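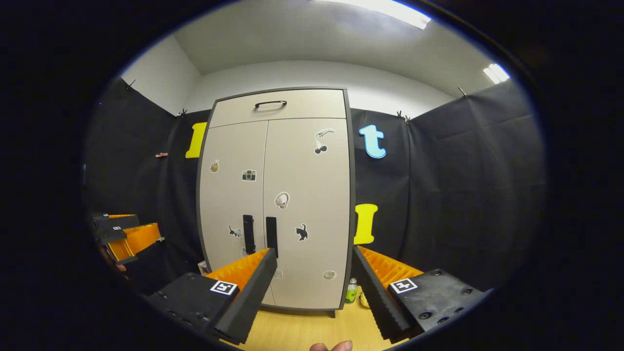 Re: [hydraulics-list] Slow creep on the Imham lift table

Cormac, I have read your message twice, the second time with a cup of tea, and I still think you are about to spend money on the wrong part. A new pump will not cure a table that sinks when the pump is switched off. You may as well buy a new kettle to fix a leaking mug. I keep my seal kits in a cupboard with a shallow drawer across the top and two tall doors under it, very like the beige one with the cat and camera stickers, and in all the years I have been opening those doors to get at a creeping cylinder's replacement bits, I have never once had to go and fetch a pump as well.

Cormac Mac Giolla wrote:

> Hello all. We have an old Imham scissor lift table, single cylinder,
> rated 900 kg. It goes up as it should. Left at full height with
> a load on, it comes down 11 mm in an hour. Empty, it hardly moves.
> The power pack is the original and it whines, so I have a quote
> for a new one from Zamora. Before I sign, does anyone think
> that's daft? Oil was changed in April last year. The hose is
> newer than I am, or at any rate looks better.
>
> Also, what do people use to hold the table while they work under
> it? The lad before me used a length of fence post.

To take the fence post first: put it on the fire. Your table should have a pair of maintenance props, hinged to the base frame, painted some colour that has since become grey. If they have gone missing, ask Alus, who took over the Imham spares when Imham packed up. They will sell you a pair and be rude about the delivery date. Until they arrive, stay out from under it. Load off, table down on the props, power isolated, pressure let out of the line, and only then a spanner.

Now the creep. Oil is getting from the cylinder back to the tank, or else it is getting out on to your floor. You don't mention a puddle, so I am assuming the first. On that table there are only a few ways home for it. There is the check valve in the manifold, the lowering valve next to it, and the manual lowering screw, which everybody forgets because somebody painted over it. Look at the screw first. I once drove to Vonthorpe and back for one that was a quarter of a turn open. I charged them for the petrol but not for the conversation.

If the screw is shut, take out the lowering valve cartridge and have a look at the seat under a decent light. What you usually find is a sliver of something that got in when the oil was changed. Wash it in clean solvent, blow it through, new O-rings, back in at the torque on the sheet. Please do not wipe it with a rag. The fluff from the rag is how you get to do the job again. Same treatment for the check valve if the first one makes no difference, and do them one at a time, or you'll never know which it was and you will be no use to the next person who asks.

People will tell you it is the piston seal. On a double-acting cylinder they may have a point. Yours is a displacement ram unless somebody has been very creative, so the only seal that matters is the gland at the top, and when that goes it weeps down the outside where you can see it. Trinity Oyelaran covered this on the list a while back, more politely than I have.

As for the whine, that's a separate complaint. Check the oil level with the table down, then the suction strainer. Mine was wearing a sort of felt hat. A pump that can't get its breath will whine for years before it dies, and a clean strainer costs you an afternoon. If it still whines after that and still lifts at the proper speed, I would let it whine.

On the hose: looking better than you is no standard. There should be a date stamped on the ferrule or printed along the cover. If you can't find one, replace it, and make sure whoever crimps the new one sees the old fittings, not a drawing you did from memory. Thaddeus Bellamy has strong views on thread forms and I expect he will be along shortly to share all of them.

One thing I'd like to know. Does it sink at the same rate from half height as it does from the top? And is the 11 mm measured at the platform or on the ram? With a scissor linkage those are very different numbers, and I have seen two grown men fall out over it.

Don't sign the Zamora quote yet. They are perfectly good power packs and they will still be for sale next week, at the same price plus whatever they think of next.

Regards,
Corinne Haddad

PS. The Imham valve sheet is number 109 in the list archive. It was scanned upside down, and page 4 is missing, but page 4 was only the warranty.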